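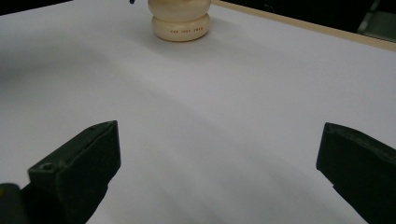

# Killodex Bout Records - Data Card

Print this page | E-mail this page

## Summary

Killodex is a table of amateur mixed martial arts results kept by the Wirkeck league. It covers 517 bouts across 23 shows, with one row for each bout. Fighters under 18 are left out.

## Contents

Each row gives the show, the weight class, the two fighters by number, the result, the round and the time of the stoppage. Judges' scores are held for the 214 bouts that went to a decision. Catchweight bouts are filed under the next class up - the agreed weight is in the notes column.

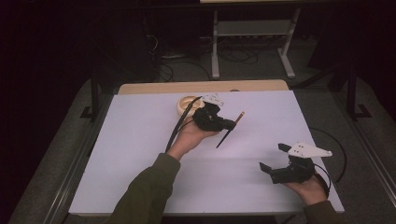
Saoirse Lenihan has asked that a bout changed to a no contest on appeal should keep its first result in a separate column, as the old result still matters to anyone studying the judging. This was adopted in May, and the column is named `result_on_night`.

## Known limits

Results from the Gradudia shows were typed from paper sheets, and stoppage times there are given to the nearest minute. Two fighters who share a name may have been given one number.

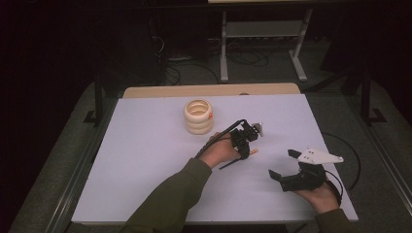
Weigh-in figures are missing for all shows held at the Moriarty hall before the league took over the scales. Blank cells should be read as unknown and must not be treated as a made weight.

## Use and corrections

The table may be used freely for study and reporting. It must not be used to set betting odds. Corrections should give the row number and the source, and are entered each Tuesday.

Print this page | E-mail this page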